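Search posts, people and tags

Right, I've been meaning to do a proper thread on the music in Tandomix, so get a cup of tea because I am going to go on a bit.

For anyone who's missed it – Tandomix is a two-player puzzle game about a couple of piano tuners working their way down a river valley, and I'm doing all the sound for it. Music, doors, footsteps, geese. There are a lot of geese.

The whole thing with the score is that each player only ever hears half the tune. Player one gets the low part and player two gets the high part, and when your characters stand near each other the two halves slide together. Walk off on your own and it goes thin again.

First time we got that working I walked my little tuner back and forth across a bridge for most of an evening. Didn't solve a single puzzle. Very happy.

The trouble is that a tune cut in half has to be nice as a half too! My early ones were awful for whoever got the low part. Just plod, plod, plod, while their mate got all the fun. Three of those went straight in the bin.

So now I write the low part first and I'm not allowed to touch the high one until I'd be happy humming the low one on the bus. It's slower but I like everything so much more.

Rimantas Kairys is playing all the fiddle parts and he's brilliant. I send him something tidy and he sends back something that sounds like it's been out in the rain and had a few drinks. I've stopped writing in the twiddly bits because his are always better than mine.

We recorded the first batch in the hall at Stunstead, which has a lovely long echo and a very grumpy boiler. You can hear the boiler on the title music if you know where to listen. It's nearly in tune so it's staying.
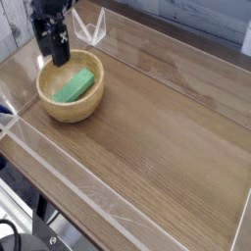
Will there be a version of the music for people playing alone?

You'll get both halves together the whole time if you play solo, with the second tuner following you about. I'm also writing a few quieter mixes for solo play so it doesn't get too busy.

Been asked about the towns as well. Every town has its own tune and they're all cousins of the main one. Fothergill is the first place you reach and it gets the plainest version, mostly squeezebox and a bit of whistling (the whistling is me, sorry).

Then you get up to Sturska, where it's all snow and closed shops, and the same tune turns up at 90 beats a minute with most of the notes taken out. I wanted it to feel like somebody trying to remember it.

Somebody on the test build told me they hadn't noticed it was the same tune until the credits. I was thrilled and also slightly put out??

Pianos! You are piano tuners so of course there are pianos. Each one starts off out of tune and I did that by hand, note by note, on a real upright. The poor thing. It has now been put right by a proper tuner who gave me quite a look.

When you fix a piano in a town, it joins in with the town's music from then on. So if you go back to Fothergill late in the game it's a much fuller sound than when you first wandered through. That's my favourite bit of the whole job.

The list of music cues is at 99 now and I've been told very firmly that it is not going to 100. I've got one more idea for a boat song. We'll see.

Things I've been listening to while working – lots of old dance band records, a tape of harmonium hymns from a charity shop, and one song from an advert for gravy that I can't get out of my head. If you hear gravy in the ferry level please keep it to yourself.

Soundtrack question, as it keeps coming up: yes, there'll be one, and it'll be 2 discs if we do it on CD. Low parts on one, high parts on the other, so you can play them at the same time on two stereos and annoy your whole house. There'll be a normal joined-up version to download too.

No release date from me, I only do the noises. We're hoping to have a demo out in September with the first two towns in it, and that's as much as I'm allowed to say.

Oh, and if you play the accordion and you've got a decent microphone at home, send me a message. I need a big messy crowd of them for the ending, and mistakes are very welcome.

Off to do goose footsteps now. I've been using a pair of wet rubber gloves on a baking tray and the neighbours have questions.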